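The Bag That Carries the Soap

Skedeo Magazine | Home | Tuesday, August 7, 2018

In my family the cleaning bottles lived under the sink, and they stayed there until somebody moved house. When I moved to Carden in May, I had 23 bottles and no sink cupboard. So I began to keep them in tote bags, one bag for each kind of work.

A good bag for this job has a flat bottom and a wide mouth. A lining helps also, because dish soap always finds a way out. I prefer thick canvas that can stand open by itself, so both my hands are free for packing.

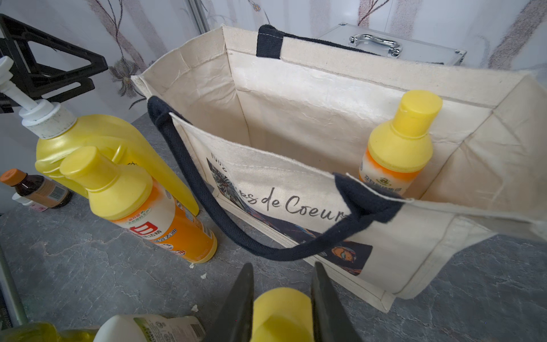 Canvas tote with rope-like handles, one yellow bottle inside and two yellow containers standing to its left.

The heavy things go first, against the side. A jug with a pump I put in last, or I carry it separately, for the pump opens when something pushes on it. Flip-top caps I press with the thumb until I hear the click.

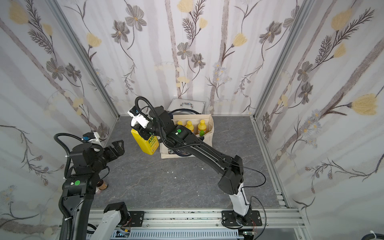
Bottles of the same height should stand together, with the small ones in front, where the fingers can find them. When the bag is full I lift it once by both handles. If it leans, I change the places of two bottles and try again.

Round containers are more difficult. They roll, and they take the room of two. I hold them by the sides and never by the lid.

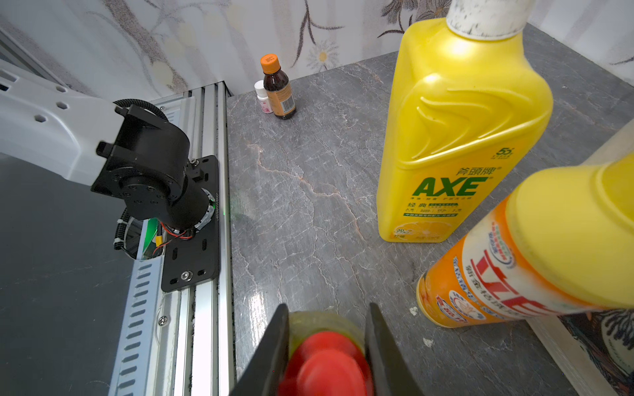
A round container with a red cap, seen from above.

My bag is now about as heavy as a small child, and it hangs behind the kitchen door.

848 shares | 23 comments

Related
Diệp: a small shop for big baskets
Wekumness and the art of the empty shelf
Which soap for which floor?

Contact us | © 2018 Skedeo | Back to top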